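Counter Rules for Kitchens With a Robot Arm

Updated 2026-10-17

Every vendor sheet I get sent about kitchen arms promises the thing is "safe around people" and then spends 20 pages on the warranty. The Tretmont leaflet has one paragraph on where to put your groceries. So these are the house rules I give readers who insist on owning one. I remain unconvinced that you need one.

Clear the counter first. The arm's reach is bigger than you think, and whatever is inside it counts as part of the job, including the tablet, the water bottle and the used tissue. Mark the reach with painter's tape and keep personal stuff outside the line.

Leave finger room between cans. Two cans that look well spaced to you may not be spaced well enough for a gripper that has to open before it closes. Tall bottles go behind or off to the side, never in the approach path.
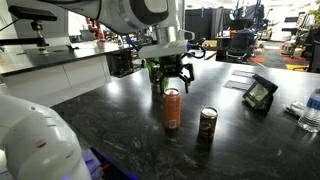
Gripper open over the orange can, with the green bottle right behind it.

Keep glass out of any routine you haven't watched all the way through. Shaikh sells a "glass-ready" finger pad. Fine, test it with an empty bottle you were going to recycle anyway, and put a towel down.

Sealed cans only. I don't care how smooth the demo video was. An open can gets tipped the first time the wrist turns, and sticky soda in a finger joint is a miserable cleanup. Check the tabs before you start, and set the grip force at the lowest number that holds. The factory setting on mine was far too high.
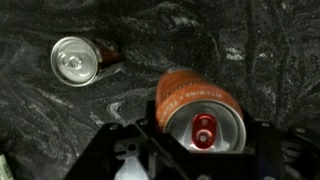
Orange can held at a tilt, tab closed. The smaller can is lying on its side.

Stand fallen cans back up yourself, with the arm stopped. Stopped means the stop button, and "it's between moves" doesn't count. The Lollton manual allows reaching in during a pause. I don't.

Soft things get their own session. Snack packs crush and anything squishy deforms, so the grip setting that suits a can is wrong for them. If your model saves presets, name them by item. "Preset 4" will mean nothing to you in November.

Wipe the fingers between packaging and anything you plan to eat unwrapped. A shiny dark counter also throws back the ceiling lights, so if your arm relies on a camera, try a plain matte mat before paying for the Totholm upgrade. 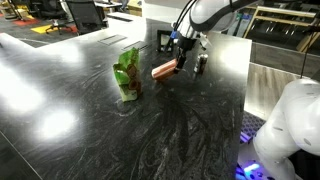 Totholm owner for two years, and I think you're too hard on the pause rule. Mine slows right down when my hand comes near, and hitting stop means homing both arms again, a real pain when I'm in the middle of putting things away. Agree completely on naming presets, though. – marlo_k

Homing is a nuisance, granted. I'd still rather do it than trust a slowdown that I can't test without using my own hand. Stop button stays in the rules.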